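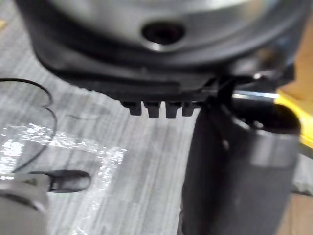 Gollesis20 asks whether a Kellascombe library card that expired in April must be renewed in person, and whether existing holds are lost.

Posted May 13, 2021

Replies

Moen13
Renewal may be completed by telephone or at the front desk. Please have the card number available. Holds placed before the expiration date remain in the queue for 20 days. After that period they are released and must be requested again.

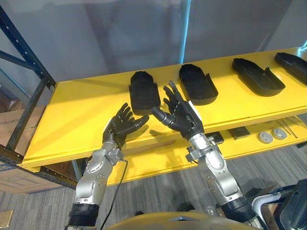 Katska754
I was asked for proof of address at the desk, so bring a utility bill.

Reading Room Patron
The preceding replies are correct. Cardholders who have moved must also complete Form 2, available at the Katska Street branch. Unpaid fines do not prevent renewal, but borrowing is suspended until they are settled.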